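Moving from service technician to maintenance sales - how is commission usually handled?

Asked by Ljubica Matić, 29/03/2018

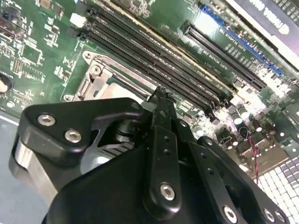 I've been a service tech at Barrera for 11 years, mostly chillers and rooftop units. They want me to start selling maintenance agreements in July. Base pay drops a little and the rest is commission, paid when the customer signs. What happens if a customer cancels early? The offer letter doesn't mention it. Also, do renewals normally count?

3 answers

zornico_dan
Get it in writing before you accept. Where I work, if an agreement cancels in the first 8 months they take back part of the commission - it comes out of your next check. Renewals pay at a lower rate, and only if you're still the rep on the account. Ask who gets the existing accounts too. I started with 2 and it was a slow year.

pkell
depends on the company

Flenska Mechanical (office)
We pay half at signing and half after the first invoice clears, so there is less to take back. Ask for a guaranteed draw while you build up a list. Also ask if repair work that comes out of your agreements counts toward your number. At many shops it doesn't.

2 people found this helpful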